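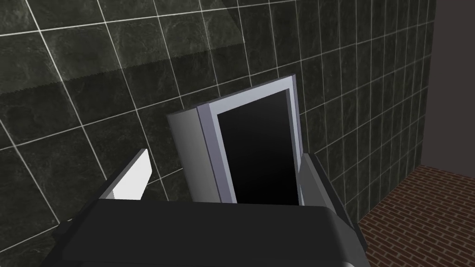
A robot hand is usually called a gripper. Most grippers have no thumb and no palm. They have two stiff fingers that slide together and apart, a bit like the way you pick up a cracker with your finger and thumb. Engineers often try out a new gripper inside a computer first, in a made-up room with walls and a floor, because a crash there breaks nothing. In this room the gripper has come up to a tall gray thing with a shiny black front. Its fingers are open, one on each side, and they have not squeezed yet. This is the moment when a good gripper and a poor one start to look different.

Jannik Janssen tests grippers at a small workshop called Naltwood. He had two to compare. The first, the Brito, has flat fingers. The second, the Zolletti, has fingers with soft pads on the inside. He gave each one 30 tries at picking up the same box in the computer room.

To make it fair, he kept everything else the same. The arm moved at the same speed. The box started in the same spot. If he had changed the box and the gripper together, he would not know which change made the difference.

The Brito dropped the box 9 times. The Zolletti dropped it 4 times.

Does that mean the Zolletti is better? For that box, yes. Next came round things. A flat finger touches a round tube only along a thin line, so the tube can roll or twist. A soft pad squashes a little and touches more of it.

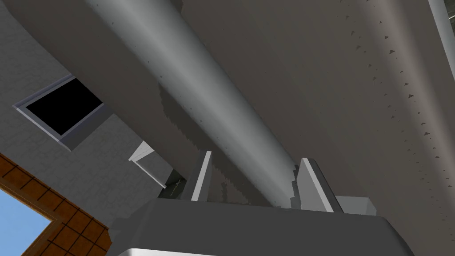
Direction matters too. Coming at a tube from below is different from coming at it from the side. The arm has to bend another way, and the camera may see mostly the underside of things. Jannik writes down the direction for every try, next to "held" or "dropped."

You can run a test like this at home. Find some kitchen tongs and a plastic cup. Pick up the cup ten times and write down how many times it slips. Then wrap a rubber band around each tip of the tongs and do it ten times more. Use the same cup and the same hand.

Next month Jannik will try both grippers on a real arm.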